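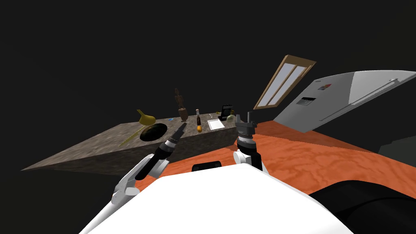 Varios lectores nos preguntan si merece la pena seguir minando con tarjetas gráficas en casa, y uno de ellos resume bien la duda: tiene dos equipos parados desde la fusión de Ethereum, paga la luz con discriminación horaria y quiere saber si alguna moneda pequeña cubre al menos el recibo.

La respuesta corta es que depende del precio del kilovatio y de la paciencia de cada uno. En este número dejamos los apuntes de nuestras pruebas con Inga, la moneda por la que más correos hemos recibido este verano.

Inga se mina con GPU y su algoritmo tira mucho de memoria. Eso favorece a las tarjetas con memoria rápida y deja margen para bajar el reloj del núcleo sin perder casi nada. Nosotros hemos usado el minero Pakero, en su versión estable, contra el pool Turkness. El monedero es Dometora, que ya permite generar direcciones de Inga desde la última actualización.

El ajuste que mejor nos ha funcionado es sencillo. Primero se deja la tarjeta de fábrica y se anota el consumo en el enchufe, con un medidor, porque la cifra que da el software no incluye la fuente ni los ventiladores. Después se baja el núcleo en pasos pequeños hasta que el hashrate empieza a caer, y se vuelve un paso atrás. La memoria se toca al final. En nuestro equipo el consumo bajó 45 vatios con el mismo rendimiento. Los ventiladores los dejamos fijos a 2.000 revoluciones – con la curva automática subían y bajaban todo el rato.

Con esa configuración obtuvimos alrededor de 1.710 acciones válidas por jornada. Las rechazadas desaparecieron casi por completo al cambiar al servidor europeo del pool. Si usáis el que viene por defecto en el archivo de configuración, revisadlo.

Dos avisos. El pago mínimo en Turkness es de 3.000 monedas, y con una sola tarjeta se tarda bastante en llegar. Se puede modificar en el panel, pero entonces la comisión por transferencia corre por cuenta del minero. El otro tiene que ver con el monedero: Dometora guarda la semilla cifrada en el disco y no avisa si no se ha hecho copia. Hacedla antes de apuntar el minero a esa dirección.

Para quien pague la luz a precio normal, hoy Inga no da beneficio. En horas valle se queda cerca del empate. El equipo de desarrollo ha anunciado para diciembre un cambio en la recompensa por bloque y repetiremos las medidas entonces, con la misma tarjeta y el mismo medidor.

Los archivos de configuración de Pakero que hemos usado están en la zona de descargas para suscriptores.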